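Fledau Rice Cooker Review: $178 Is a Lot for Rice

I cook rice four or five nights a week, and I have never felt that the pot was what stood between me and a good dinner. So I came to the Fledau with my arms folded.

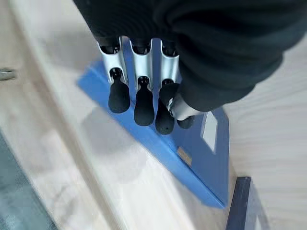 The price was the first thing. $178 buys a lot of saucepans. Fledau says the money goes into the heating, which wraps up the sides of the bowl instead of coming only from a plate underneath, and into a chip that adjusts the cooking as it goes. The box has a diagram of this with orange arrows. I can't test a chip. I can test rice.

Plain jasmine first, two cups, rinsed, water to the line. It took 41 minutes. My old Fivach, a one-switch cooker with a dented lid and a glass top that rattles, does the same amount in 24. The Fledau rice was better, I'll give it that. The bottom layer was soft like the rest, and the grains held apart when I forked through. Was it $140 better? I served both at the same dinner in unmarked bowls and one person out of three had a preference, which was for the Fivach, because she likes the crust.

Short grain is where the thing earns some of its keep. It came out shiny and a little sticky, and it was still good for rice balls the next morning after a night on the keep-warm setting. The Fivach would have turned it into a yellow puck by bedtime. If you eat mostly short grain and your household eats at odd hours, move this review up a notch in your head.

Brown rice: fine. It takes an hour and a half. The manual calls this setting "active," and I have read the paragraph explaining that word several times without learning anything.

Then there are the other buttons. Porridge works, if you ignore the water line, which gives you something closer to wallpaper paste. Cake is on there too. I made a cake. It was pale on top, dark brown on the bottom, and tasted mostly of eggs. "Quick" saves you 12 minutes and gives up most of what you paid for, so the rice comes out a lot like rice from a cheap cooker. Steam is steam.

Cleaning is more work than it should be. The bowl wipes out easily, but the inner lid has to come off after every use, and it has a gasket, and the gasket has a groove, and starch loves that groove. There's also a vent cap that splits into 2 parts. Skip it for a few days and you'll smell it. The outside is glossy white plastic, and I expect it to look tired within a year.

The nonstick coating worries me more. Fledau covers the machine for 3 years but the bowl for only one, and a replacement bowl wasn't in stock at Plarkari, where I bought mine, any of the times I looked in October. The coating is the part that wears out. A long warranty on everything else doesn't impress me much.

Small things I did like: the cord pulls back into the body, the end-of-cycle tune can be turned off (hold the minus key for 5 seconds, page nine of the manual), and the clock keeps its time when you unplug it. The rice paddle is good. I use it with the Fivach.

I asked at Đỗ, the lunch counter near my office with the best rice in the neighborhood, what they cook theirs in. It's a big dull metal drum with one lever on the front. They rinse the rice until the water runs clear, and after the lever pops they leave the lid shut for a quarter of an hour. I tried the same routine at home in the Fivach, and it closed about half the gap with the Fledau.

Buy it if you want short grain waiting for you at 6 a.m. and don't mind washing a gasket. Otherwise rinse your rice, leave the lid on, and wait for a sale at Plarkari. I saw it marked down once already, though the bowl was still out of stock.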